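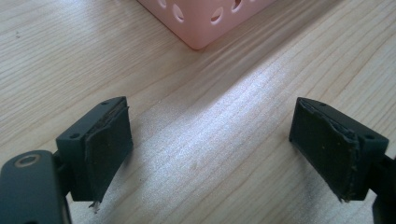

페스틸로우(Festilow) 쿠킹 클래스 문의가 요즘 부쩍 늘어서, 자주 받는 질문을 한 페이지에 모아 봤어요. 저는 식료품 매장 겸 식당 보바노에서 수업을 맡고 있고, 답은 전부 제가 직접 썼습니다. 말이 좀 많아도 이해해 주세요! 수업은 밝은 색 나무 테이블에 햇빛이 길게 드는 낮 시간이 제일 인기라서, 그 시간대를 원하시면 예약을 서둘러 주시는 게 좋아요.

요리를 정말 하나도 못하는데 괜찮을까요?
그럼요! 칼 잡는 법부터 같이 해요. 지난 기수의 오르훈 토크괴즈 님은 양파를 처음 썰어 본다고 하셨는데, 마지막 시간에는 라구를 혼자 끓이셨어요(저보다 간을 잘 맞추시더라고요).

수업은 언제 하고 얼마나 걸리나요?
매주 목요일 오전 11시에 시작해서 세 시간 동안 합니다. 먹는 시간까지 넣은 거예요. 이야기가 길어져서 더 앉아 계시는 분도 많은데, 저녁 영업 준비 전까지는 편하게 계셔도 됩니다.

무엇을 배우나요?
달마다 달라요. 9월은 그리스 가정식이고 에프티히아 선생님이 오십니다. 시금치 파이, 레몬 수프, 콩 스튜를 해요. 올리브유는 매장에서 파는 프사라스 제품을 쓰고요. 저는 이 기름에 빵만 찍어 먹어도 한 끼가 되는 사람이라 객관적인 평가는 못 해 드려요.
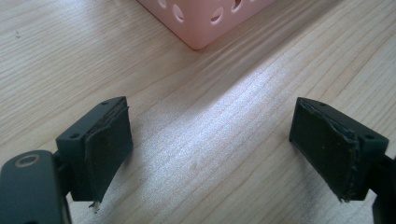
테이블 위 분홍색 상자

준비물이 있나요?
앞치마랑 남은 음식 담아 갈 통 하나면 충분해요. 칼, 도마, 재료는 저희가 준비합니다. 머리가 길면 끈도 챙겨 오세요. 굽이 높은 신발은 말리고 싶어요. 생각보다 오래 서 있거든요.

채식을 하거나 알레르기가 있으면요?
예약할 때 메모란에 꼭 적어 주세요. 채식 메뉴는 거의 언제든 바꿔 드릴 수 있어요. 다만 주방에서 견과류와 밀가루를 늘 쓰기 때문에, 심한 알레르기가 있으시면 예약 전에 전화로 먼저 이야기해요.

수업만 듣고 장은 안 봐도 되나요?
당연하죠. 그런데 치즈 진열대를 그냥 지나치기가 쉽지는 않을 거예요. 조피아가 자꾸 맛을 보라고 잘라 주거든요 :) 수강 당일에는 매장 식료품을 할인해 드리니 계산할 때 말씀해 주세요.

취소나 날짜 변경은 어떻게 하나요?
수업 3일 전까지는 전액 환불되고, 그 뒤에는 다른 날짜로 한 번 옮겨 드려요. 친구에게 자리를 넘기셔도 괜찮습니다. 이름만 알려 주세요.

찾아가는 길이 궁금해요.
브레르캄 시장 1층 116호예요. 정문으로 들어오면 꽃집이 먼저 보이고, 그 옆 복도 끝입니다. 68번 버스가 시장 바로 앞에 서요. 주차장은 점심때 금방 차니까 버스를 추천할게요.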